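La ligne 11

Il restait 392 euros sur la ligne 11, et l'année n'était pas finie. Je tenais les comptes de l'atelier Dorkenwood depuis le mois de mars et personne, avant moi, n'avait séparé l'achat des machines de ce qu'elles coûtaient ensuite.

Le devis de Gornoretti était ouvert sur mes genoux. Deux mains de rechange, un jeu de câbles, le transport en sus. Brostska proposait moins cher, mais avec un délai que le vendeur refusait d'écrire. Je m'étais assise au fond de la pièce pour relire les deux, parce que le bureau du haut était pris.

Kwak travaillait. C'était le nom inscrit sur le bon de livraison, et on l'avait gardé pour le robot. Sa main allait vers le panier jaune. 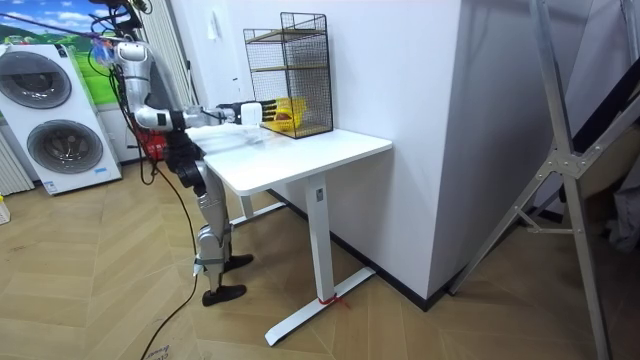 J'ai repris la colonne des consommables. Les doigts revenaient à chaque page. Une articulation, puis une autre, puis la main entière facturée plus de 600 euros, sans remise. À l'achat, on avait comparé les bras, la hauteur, la garantie. Pour les doigts, on avait coché une case.

J'ai appelé Gornoretti. La femme au bout du fil m'a demandé ce que nous faisions porter à la machine.

- Un panier, ai-je dit. Des fruits.

- Lourds ?

J'ai regardé la banane sur le plateau blanc et j'ai répondu que non. Elle a tapé quelque chose. Elle pouvait vendre une seule main, la droite ou la gauche, à condition de commander avant la fin du mois. Je lui ai demandé laquelle s'usait le plus vite. Elle ne savait pas - aucun client ne lui avait posé la question.

J'ai posé le téléphone et j'ai attendu, le crayon sur la marge du devis, en suivant le bras au-dessus du bureau. 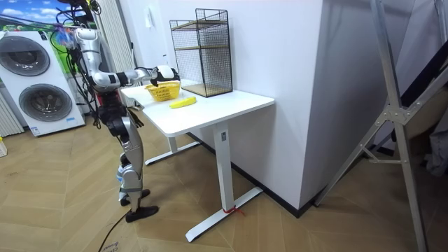

Le bon de commande

J'ai commandé une main, celle qui allait au panier. Pour les câbles, j'ai écrit « exercice suivant » et j'ai rangé l'offre de Brostska dans la chemise. Puis j'ai ouvert une ligne 12, pour les doigts, et je suis montée faire signer.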